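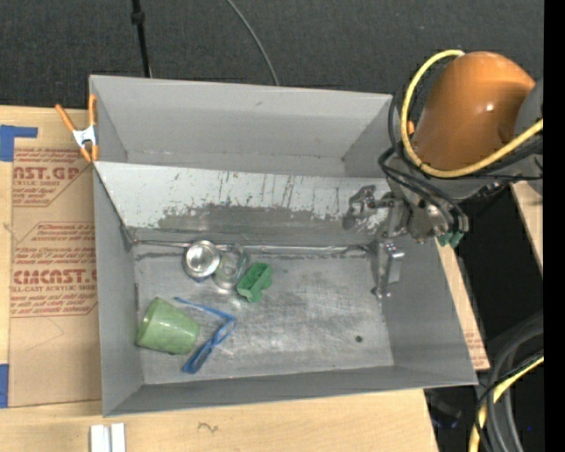

What happens to the small household items that come out of a cleared flat with no box of their own?

They go into the loose-items stream, where they are sorted by handling need and either passed on for reuse, sent for recycling or held for a claim.

Loose Items Sorting, Inlow Store: Progress Report to the Mimberg Fund
March 25, 2024

1. Scope

The report covers the second period of the grant. The work concerns loose items only. Furniture, bedding and electrical goods are dealt with under the Stestovmont contract and are not included in the totals below.

2. Work done

In the period 2,151 loose items were received and entered on the register. Of these, 296 remain on hold, either because a claim is open or because the item cannot be graded without a second check. The rest have left the store.

The change from open crates to metal bins was completed. A bin stands on a wooden tabletop at working height and takes a small mixed batch. A typical batch includes a small metal bowl, a clear drinking glass, a light green cup and a pair of blue-framed glasses, together with some small piece that has to be looked at twice before it can be named. The green folded piece in the batch at the head of the report belongs to that last group. It has been entered as "small item, green, folded" and will be graded at the second check.

Batches are kept small so that the floor of the bin stays partly clear. With the items gathered at one side, each can be lifted without dragging it across its neighbours.

3. Handling classes

The first version of the sorting guide used material as the main heading. Staff found this slow for mixed batches and it was replaced in the second month. The present guide uses handling need:

Class A: breakable. Drinking glasses, china, anything with a thin rim. Lifted first, one at a time, and wrapped before grading.
Class B: personal. Spectacles, keys, jewellery, anything that may be claimed. Held for the full claim period, whatever the condition.
Class C: robust. Metal bowls, pans, cutlery. Graded on the spot.
Class D: unnamed. Passed to the second check.

Cups caused some trouble under the old guide, as they were split between two headings. They are now Class A if they are china or glass and Class C otherwise.

Clear glass is still the hardest thing to pick out. Against grey metal the outline of a tumbler is faint, and a glass lying tilted beside a bright bowl is easily missed on a first look. The guide now tells sorters to look for the glass before touching anything else. A matt liner in a darker colour has been priced by Tomić and a sample is on order.

4. Condition of equipment

The bins are sound but show wear. The bin floor is finely scratched and has cloudy patches, and the sloped inner panel has a dull worn area along its lower middle with small reddish-brown specks above it. The specks have not been tested. If they prove to be rust, the panels will be rubbed down and coated. Glare from the floor adds to the difficulty noted in section 3, and the liner is expected to help with both.

5. Spending

Spending is within budget on all lines except wrapping material, which is over by 7 per cent. The excess is covered by an underspend on transport. No change to the grant total is requested.

6. Next period

Fit the sample liner to one bin and compare missed glass items with an unlined bin.
Test the specks on the inner panel.
Reduce the number of items on hold by closing claims that have passed the limit.
Issue version 5 of the sorting guide, with the revised entry for cups.

The next report is due in July. It will include the liner results and a full list of Class D items still without a name.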